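Imudel Shaggy Throw: my review after a winter and a bit

I bought the Imudel throw in November because my old fleece had gone flat and scratchy and I was sick of it. I went for the pale gray-blue, the bigger of the two sizes, and I've had it long enough now that I feel okay telling you what I think!

First off, it is SO soft. The fibers are long, much longer than I expected from the listing, and if you run your hand through them they go every which way and stay there for a while (my niece writes her name in it). I was worried it would be one of those throws that feels lovely and does nothing, but it's properly warm. On most nights I can get away with this plus one regular blanket, and I keep my bedroom pretty cool.

It's also a good mixer, if that's a thing you can say about a blanket. I own a lot of bedding and none of it matches. The color is quiet enough that it sits next to the busy stuff without a fight.

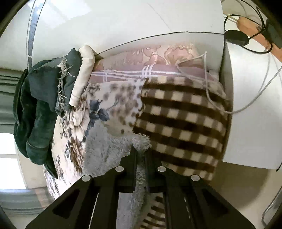 The throw in with the flowered blanket, the brown-and-cream check and my pink brocade pillow.

Now the grumbles. It sheds. For the first couple of weeks I was picking fuzz off everything, black leggings especially, and I nearly sent it back. My friend Inès Perrin has the same one in cream and told me to wash it cold, by itself, then tumble it with no heat for 10 minutes and shake it hard outside. I did that twice and it calmed down a lot. It still lets go of a bit of fluff now and then, but I can live with it.

The edges curl, too. There's no binding, so the long fibers sort of roll over at the sides. I like the look, but if you want something that lies flat and neat at the foot of the bed, get the Clillasetti one instead. I had that before and it was very tidy, just nowhere near as cozy.

Oh, and drying! Give it a whole day on the rack. It holds on to water like you wouldn't believe, and mine was still damp in the middle when I went to put it away.

I'd give it 9 out of 10. I knocked off a point for the shedding. If you've got room on your bed for one more layer (I always do), get the big size, and do the cold wash before you sit on it in anything dark.

Stefaniia Stetsiuk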